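The draught under the kitchen door

2024-10-01

I have lived in this country long enough to complain about the cold like everybody else, but I still do it with an accent. Where I grew up the houses had double windows and thick walls, and in winter we walked inside in a T-shirt. Then I moved to Listberg, to a house which the agent called "full of character", and I learned that character is a kind of wind.

The oldest part of the house has a stone over the back step with 1697 cut in it. I was very proud of this stone in the summer. I showed it to all visitors. In February I was sitting under two blankets with a hat on and I did not feel proud any more.

So this year I decided to begin early and to find where the cold comes in. I did not want to buy a new boiler, and I could not afford new windows. I wanted only to stop the air that I already pay to warm from leaving the house.

My first tool was a stick of incense. You close everything, you light it and you walk slowly along the walls and the doors, and you look at the smoke. In a quiet place it goes straight up. Near the kitchen door of my house it lay down flat like a dog. I did this on a windy evening and I recommend to choose the same, as on a calm day I had found almost nothing and was pleased too soon.

I wrote the bad places in a notebook. The kitchen door, under and on the hinge side. The letter box. The hatch to the loft, which I had never thought about. The place where the pipe of the washing machine goes through the wall. Also the skirting board in the small bedroom, where I could feel it on my ankles.
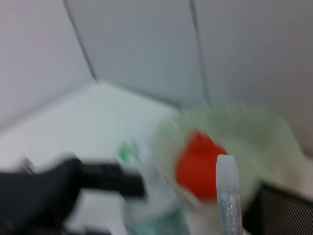

The letter box was the easiest. I bought a brush plate in the ironmonger's in Adgate, with two rows of bristles, and it took me less time than drinking a coffee. The postman now has to push a little harder and I am sorry for that.

For the door I tried first a rubber strip with glue on the back. I did not clean the wood well enough, and after 12 days it was hanging down. The second time I washed the wood with soap, let it dry over the night and pressed the strip along its whole length with my thumb. It holds well. On the bottom I put one of those stuffed fabric sausages, which I sewed myself from an old curtain and filled with dry rice. My mother made them with sand. Rice is lighter, and it does not run out on the floor so badly if the seam opens (mine opened once).

The loft hatch I am most happy with. It was only a painted board lying in its hole. I glued a piece of insulation on the upper side and put foam tape all around the edge, and the landing feels like a different place. I used to run across it to the bathroom. Now I walk.

The skirting board I have left for the moment. I asked in the shop and they warned me that an old house needs to breathe, and if you close every gap you can have damp and black mould instead of draughts. I had not considered this. So I have kept all the vents open, also the ugly one in the living room, and I will see how the windows look in the mornings before I close anything more.

All the materials together cost me 23 pounds, without the rice. I had a budget of 30, so with the rest I bought a wool blanket at the charity shop in Lotport. It is dark green, a bit scratchy, and the cat has already taken it.

Next I would like to make a thick curtain for the front door. If you have done one and know what sort of rail does not fall off an old wall, please write to me in the comments. My walls are very soft, and the drill makes a much bigger hole than I ask it to.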